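4.3 Comparing two grippers in the bin

Run this section after the controller check in 4.2. Both grippers must be tested with the same bin, the same objects and the same arm speed. Results from different bins cannot be compared.

1. Set the bin on the tabletop within reach of the arm. Fit one spring clamp at each end of the back divider.

2. Mark the bin position on the table with tape. If the bin moves during a run, return it to the marks and discard that run.

3. Load the test objects. Use a mix of soft, round and angular shapes – at minimum a sponge, a cup on its side, a fruit and a bracket.

CAUTION: Keep hands out of the bin while the arm is enabled.

4. Jog the arm until the gripper is inside the bin. Check that the cables wrapped around the wrist have enough slack for a full turn, and that nothing mounted beside the gripper touches the rim. 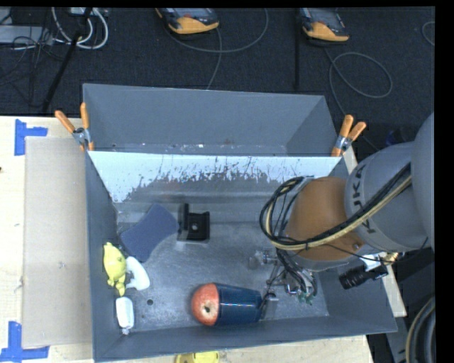

5. Start the Tisex pick routine. Allow 30 attempts per gripper, with a time limit of 17 seconds each. Log a dropped object as a failed attempt.

6. Stop the arm, change to the second gripper and repeat from step 3. Enter the new tool offset before moving.

Note: Scuffed metal reflects light and can upset depth readings near the bin floor. If picks land short, see error 832 in the Plomen controller list.

Section maintained by Hakim Nair. Rev. September 2021

Plomen Technical Support, ext. 1048 | © 2021 Plomen | Back to top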